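Ticket 205 - tray lid does not sit flat on white bench, small parts walk to one corner
Site: Clerkden, sorting bench
Opened by: Aaliyah Campbell
Assigned to: Recep Yüksel
Opened: November 23, 2011
Priority: low
Status: closed, see last entry

**Reported fault**

The red square lid we use as a parts tray rocks when anything is put in the corner nearest the user. Small screws collect along one wall and have to be picked out with a fingernail. Happens every time. Did not happen with the old tray, but the old tray was cracked and has been thrown out.

Requested: either a fix or a replacement of the same size. Anything larger takes up the bench in front of the shelf.

**Entry 1 - R. Yüksel**

Asked for the following before I come over:

- which way round the tray is normally used
- whether it rocks when empty
- whether it rocks in other places on the bench

Reply from Aaliyah: no fixed way round, yes when empty but less, not tested.

**Entry 2 - R. Yüksel**

Tray emptied and wiped underneath. Bench wiped with a damp cloth and dried. Still rocks. Pressed each corner in turn with one finger. Movement is on one diagonal only, so either the lid is twisted or the bench has a high spot under it.

Moved the tray to a second position, further from the shelf. Same diagonal moves. Turned it a quarter turn on the same spot. The rock turned with the tray. That rules out the bench as the main cause.

Tray on the bench:
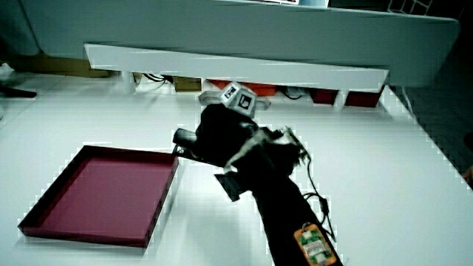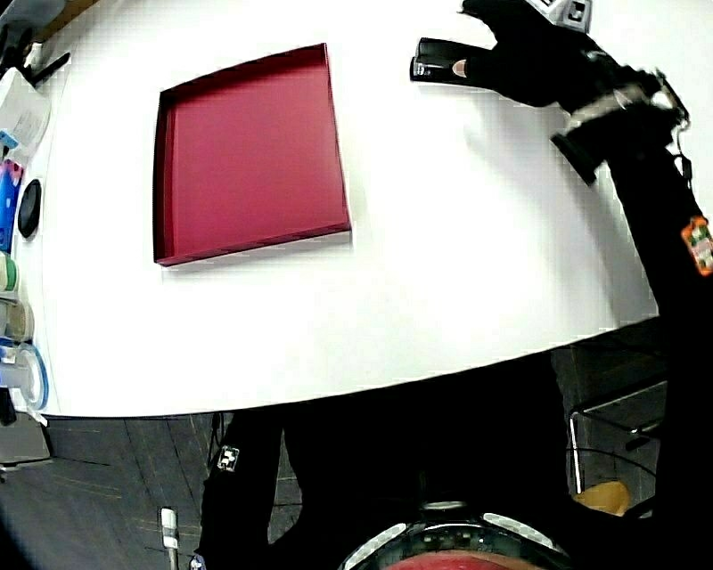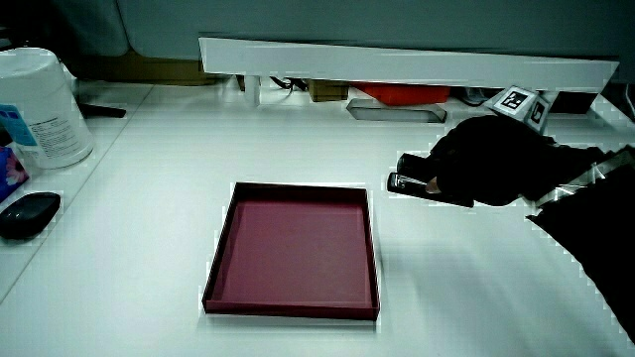

**Entry 3 - R. Yüksel**

Checked the lid against a steel rule. Base is straight along both sides and bowed across one diagonal. With a 700 g weight in the middle it goes flat and stays flat until the weight comes off. Feeler gauge not available, so the gap at the lifted corner was tested with paper. Four sheets of ordinary printer paper go under, a fifth does not.

The lid was made to sit on a box and was never meant to stand flat on its own. Octavian Grecu says the matching box was used for the Bikex samples and went out with them in July. I have not been able to confirm this.

**Entry 4 - A. Campbell**

Can confirm the box is gone. Please do not order the Truller tray again, the walls are too high and you cannot get your fingers to the bottom of it. I would sooner keep the lid if it can be made to stand still.

**Entry 5 - R. Yüksel**

Tried, in order:

1. Bending the lid back by hand. Improved for a few minutes, then returned to the same shape.
2. Left overnight under two reams of 80 gsm paper. Gap down to two sheets in the morning, back to four by the afternoon.
3. Self-adhesive felt pads, one under each corner. Worse. All four pads are the same thickness, so the error is still there and the tray now slides as well.
4. Pads removed. Clear rubber feet fitted at three points: two corners of one side and the middle of the opposite side. No rock when empty.

Three feet will always touch the bench whatever shape the lid is. The drawback is that the two corners without feet will tip if pressed hard. Tested with the 700 g weight placed in each corner. It tips at both of them, but not with a normal handful of screws.

Adhesive residue from the felt pads came off with a little white spirit. Colour of the lid not affected.

**Entry 6 - E. Erdem**

Is the sliding fixed as well? We had parts on the floor over this.

**Entry 7 - R. Yüksel**

Yes. The rubber grips the bench. To move the tray it now has to be lifted, so please do not push it along with the side of your hand.

Parts still drift slightly towards the side with the single foot. Cut a piece of thin non-slip matting to fit the floor of the tray. It is loose and can be taken out for washing. Spare feet are in the drawer marked Ertürk, same packet as the ones for ticket 66.

**Entry 8 - A. Campbell**

Used for a full shift. No rocking, screws stay where they are put. The matting curls up at one edge but I can live with that. Fine to close.

**Closed - R. Yüksel**

Cause: lid bowed across one diagonal. Fix: three rubber feet and loose matting. If a foot comes off, clean the spot before fitting a new one. Canan Öztürkmen to add the feet to the next consumables order.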